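Plokthorpe Steel Spur Gears and Pinions
Undum Small Drive Parts / Gears / Straight Tooth
Item 753
Updated November 16, 2024

We love a plain spur gear. Straight teeth, a round hole through the middle, bright steel all the way around, and when it's cut well you can spend far too long just turning it over in your fingers (ask anyone at our packing bench). The Plokthorpe line came into the shop in February and has quickly become the one we reach for in our own projects.
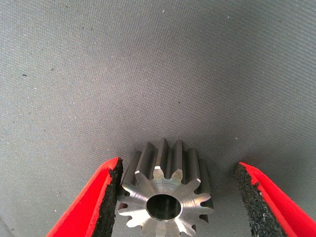
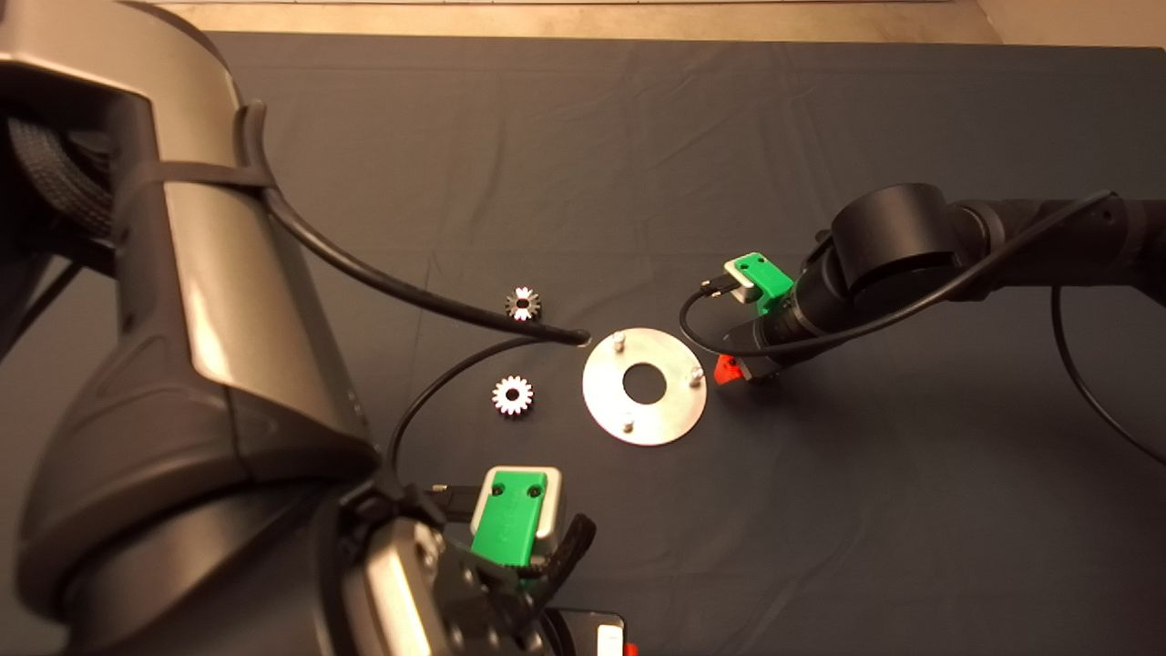
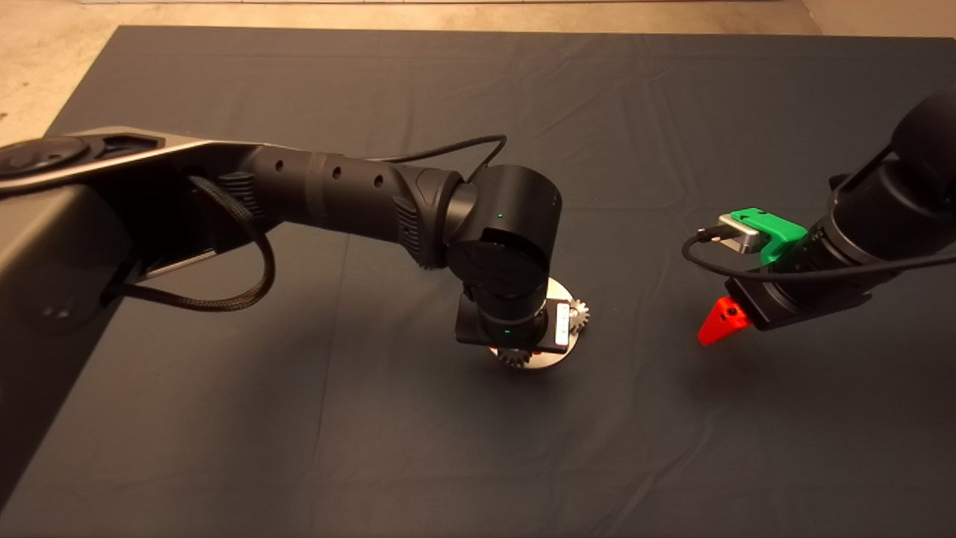

Plokthorpe gears on gray cloth. The first photo is the close view of a pinion's face and bore.

What we like about them

The faces are left as they come off the machine, so you get those fine circular marks and a soft shine instead of a coating. The edge of the bore is chamfered, which makes starting a shaft so much easier, especially on a small pinion that you're trying to hold straight with two fingers! Teeth run the full width of the gear.

They're sold singly or as a matched pair. Most people building a first gearbox want the pair, and the two will mesh with each other and with anything else in the same pitch from the Plokthorpe range. If you're replacing one worn gear in an old drive, measure the mating gear before you order. Outside diameter alone won't tell you the pitch, so count the teeth as well.

Good uses

Model engines, small winches, clock-style displays, hand-cranked demos for a classroom, camera sliders. One customer built a music box drive with these and we're still a little jealous.

Fitting and care

Wipe off the shipping oil before you fit the gear. Slide it on by hand, and if it won't go, check the shaft for burrs before you reach for a mallet. A light grease on the teeth is plenty. We use Litik 67 on ours, but any light gear grease will do. Keep spares in a dry drawer, lightly oiled, because bare steel will spot if it sits in a damp garage.

Bores are plain, with no keyway. If you need one cut, add service code 423 to your order and put the key size in the notes box.

Goes well with

Plokthorpe steel shaft, cut to length
McKinnon bearing blocks, item 3390
Litik 67 gear grease, small tube

Gears ship wrapped one by one. Unused gears can come back for exchange if you picked the wrong pitch, except those with a cut keyway.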